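Galerie – L'automatisation des postes de préparation sur le site de Driltthorpe

Engagé en mars, le programme Dirnine accompagne l'introduction de robots manipulateurs dans les ateliers de préparation de la société Merier. Il porte sur les équipements eux-mêmes, mais aussi sur l'organisation du travail, les parcours de formation et les conditions d'exercice des agents concernés. Deux équipes y sont associées à ce jour, celle du matin et celle de l'après-midi, soit 142 salariés.

La présente page rend compte d'une étape du programme, conduite dans la salle d'essai du bâtiment Escobar. Les agents de l'atelier y ont accès sur leur temps de travail, par groupes restreints, à partir de 14 heures. Chaque passage donne lieu à un relevé d'observations, transmis au service des méthodes puis présenté en réunion d'équipe. 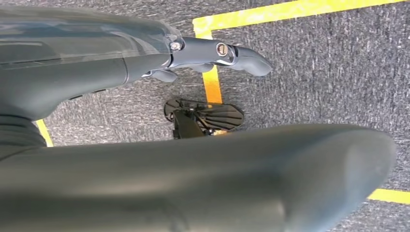 Photographie : Service de la communication interne, Merier

Main robotisée au-dessus d'une moquette grise, un doigt tendu. Des bandes de marquage jaunes sont posées au sol.

Le marquage au sol fait partie des sujets le plus souvent abordés par les agents. Dans l'atelier, les allées de circulation étaient jusqu'ici tracées en fonction des chariots et des piétons. L'arrivée des robots a conduit à revoir ces tracés avec les équipes, poste par poste, et à fixer une règle commune : aucune intervention dans une zone délimitée sans mise à l'arrêt préalable par l'agent référent du poste.

Ce que le programme modifie pour les équipes

La prise répétée de pièces légères est progressivement confiée aux équipements. Les opérateurs conservent le contrôle de la qualité, le traitement des écarts et la décision de reprise après un arrêt. Cette répartition a été discutée longuement. Plusieurs agents ont fait valoir que la manipulation directe des pièces leur permettait de repérer des défauts avant tout contrôle formel – il a donc été convenu de maintenir un poste manuel sur chaque ligne.

La formation a représenté 2296 heures, réparties entre la conduite des équipements, la maintenance de premier niveau et la sécurité. Les agents de nuit, qui n'avaient pas été inclus dans le calendrier initial, rejoindront le dispositif lors de la prochaine session. Leur demande de disposer d'un référent présent sur leur plage horaire a été retenue.

Les fiches de poste ont été réécrites en conséquence. La fonction de conducteur d'équipement automatisé y figure désormais de manière distincte, avec une grille de classification propre. Les relevés d'observations, les plans de circulation et les supports de formation sont consultables au point d'information de Driltthorpe, à l'entrée du bâtiment Escobar, sous la référence 3405.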